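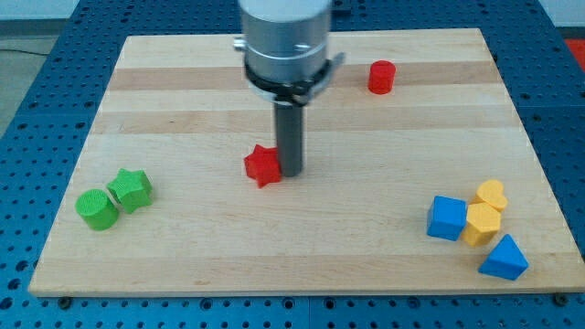

Sallero maple board, six months in

I bought this board for chopping and it has never met an onion. The kids claimed it for their blocks the first week, and I've given up arguing.

So, as a play surface? Love it! The stripes of pale and darker maple are gorgeous, and stars and cylinders stay put on it far better than they did on our old plastic tray (which bowed in the middle, grr). It's heavy enough that it doesn't skate about on a metal table either. The colours really pop against the timber too, red especially.

Gripes: it marks. Ours has a couple of little dents near one corner from a dropped cube, and the oil Sallero recommends smells like a shearing shed for two days. I switched to the Stateck one, 500 mL, and there's heaps left. I also looked at the Söderlund board, but it was thinner and dearer.

Four stars. I'd buy it again, and maybe a second one for the onions.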